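December 15, 2019

Sunday. Slept until nine, which I never do. I was in court all of Friday and I think it caught up with me.

It was the sentencing for the man who broke into my uncle's shop in February. Gumaro Mendoza is his name. He pleaded guilty in the fall to burglary and to tampering with evidence, so there was no trial and I never had to testify. I had half wanted to. He is 51, older than I pictured him all those months.

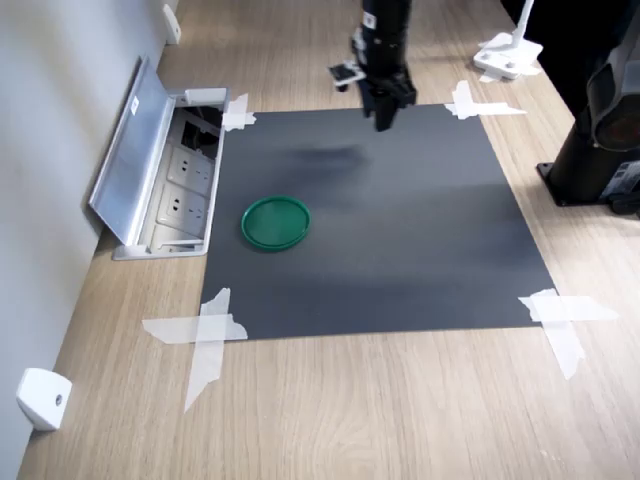

The judge gave him seven years. The prosecutor had asked for more and the defense lawyer had asked for two, with the rest on probation. My uncle Nicanor sat next to me with his hands flat on his knees and did not move. I kept my eyes on the table in front of us for most of it. I know tables like that, light oak, same grain as the one with the gray sheet taped down at the corners. It was easier than looking at Mendoza's back.

He read a statement from a piece of notebook paper. He said he was sorry to the Montes family and that he had been using at the time. He got our name right. I don't know if I believed him.
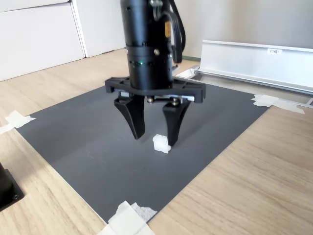
Then it was Nicanor's turn. He had written two pages and only read the first. He told the judge about the night guard from Losent who got hit and still can't hear well on one side. He said the money was insured and he didn't care about the money. His voice was steady. The guard's wife was there -- she cried, very quietly, in the back row.
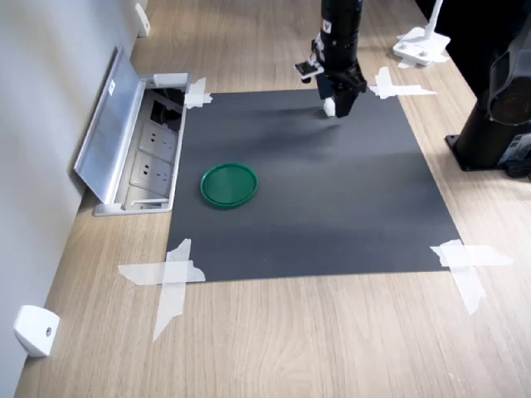 The whole thing took less than an hour. Afterward we stood outside in the cold and the woman from the victims' office gave us a form about restitution. It will be almost 100 dollars a month, once he is out and if he finds work. Nicanor folded it up and put it in his coat.

We drove back through Cortés and got soup. He talked about the new lock on the side door and whether to keep the alarm contract. 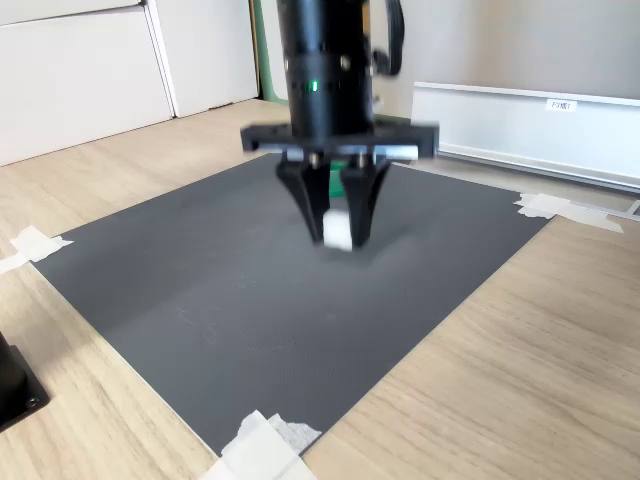
2 min read

Today I did laundry and called my mother. She wanted to know what Mendoza looked like and I said tired. She asked if he could appeal. I told her I would ask the prosecutor's office tomorrow when they open.

Nicanor has not called. I'll take him the spare keys after work and see if he wants to eat.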